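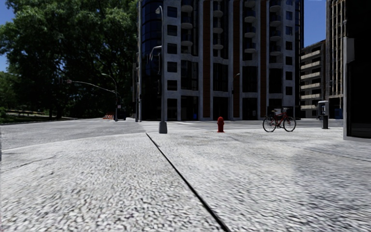
How Do You Teach a Robot to Cross the Street?

Have you ever stood on a corner with a grown-up and waited for the light to change? You probably didn't think very hard. You looked, you listened, you waited, you walked. Easy!

Now pretend you're a delivery robot the size of a picnic cooler. You have wheels instead of feet. You have no idea what a curb is until someone teaches you, and the someone is me. I work at a little robot lab called Arabzadeh, and my job is trying out robot eyes and robot brains to find out which ones get along best. (Sometimes they don't get along at all.)

A street made of numbers

I don't start on a real street. Real streets have real cars, and a robot that is still learning could get squashed, or bump into somebody's ankles. So we practice inside a computer, in a make-believe city we call Zimasia. It works a lot like a video game. There are trees and buildings and traffic lights, and the sun shines whenever I tell it to.

The word for this is simulation. A simulation is a pretend version of something that follows rules, so you can test ideas in it. If my robot rolls off the curb in Zimasia, I press a key and it's back where it started, without a scratch!

Robot eyes

A robot's eyes are cameras. But a camera doesn't know what it's looking at. It just hands over a huge pile of tiny colored dots, called pixels, and the robot has to figure out which dots are road and which dots are, say, a mailbox.

I've been comparing two pretend cameras. The first is the Kutgate Wide. It sees a lot of the street at one time, but faraway things come out very small. The second is the Kutgate Narrow, and it's more like looking through a paper towel tube. Faraway things look nice and big, but you miss whatever is off to the side. Try it with a real paper towel tube! Walk slowly, though, and stay away from the stairs. 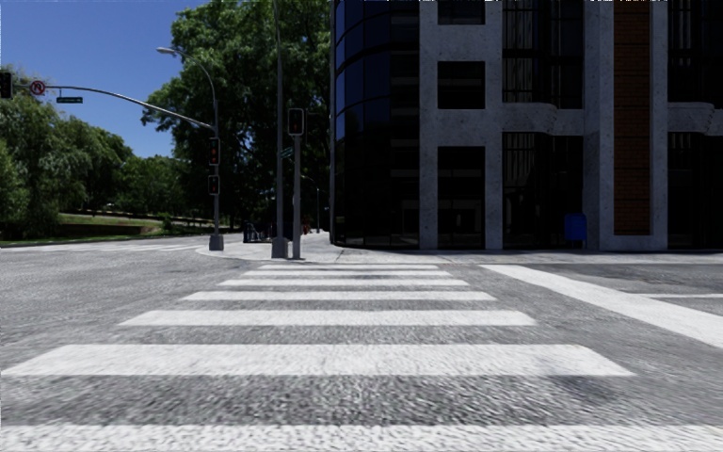

The crosswalk in Zimasia, with red lights on the far corner.

Look at how the white stripes seem to shrink as they get farther away. You and I know they don't really shrink. A robot has to learn that, and it's a surprisingly tricky lesson. There's also all that speckled, bumpy-looking road in between, plus paint that looks a bit worn. Is a worn patch still part of a stripe? I say yes. My robot used to say no, and then it would stop and sulk.

The red lights are tricky in another way. They're the most important thing on the whole corner, and they take up hardly any dots. Miss those few dots and you've missed the message -- STOP!

Robot brains

The part that decides what to do is called the controller. The camera says "here are some dots," and the controller says "okay, wheels, slow down" or "okay, wheels, go."

I tried two of these as well. One is called Orent 2 and the other is Orent 5. Orent 2 is simple and quick. It makes up its mind 20 times every second, which is a lot faster than I pick a flavor of ice cream. Orent 5 takes longer between decisions, but it remembers what it saw a moment ago. So if a truck rolls in front of the traffic light, Orent 5 still remembers the light was red. Orent 2 forgets all about it, poor thing.

Making it fair

When you compare things, you have to be fair. Say you and your friend race, and your friend is wearing flippers. You'd win, but what would you learn? Mostly something about flippers.

So I gave every camera and every controller the same street, the same sunshine and the same starting spot. Then I mixed and matched them and let them practice all through November. Altogether we ran 1355 crossings. I did not sit and watch every one (I had sandwiches to eat), but the computer kept notes.

The pair I liked best was the Kutgate Wide with Orent 5. The Wide did have trouble with small, faraway lights, but Orent 5 was patient enough to wait until it was sure. The Narrow with Orent 2 was the wobbliest. It kept losing the edge of the crosswalk and drifting sideways like a shopping cart with a bad wheel.

Does that mean the Wide is always better? Nope! I've only tested in sunshine so far. Next I'm going to make it rain in Zimasia, and puddles are shiny, and shiny things fool cameras all the time. I might have to change my mind, and I'm fine with that.

Try it yourself

Ask a friend to be the robot and close their eyes. You're the camera. Stand in a safe, open room and describe only what you can see through your paper towel tube while they take tiny steps toward a pillow on the floor. Then do it again without the tube. Same room, same pillow, same starting spot!

More from Robots for Kids
- Why do robots bump into glass doors?
- What is a pixel, anyway?
- Can a robot get dizzy?
- Build a cardboard traffic light

Questions? Ask a grown-up to help you use our contact page. | Copyright Arabzadeh | Posted Dec 14, 2024 | Back to top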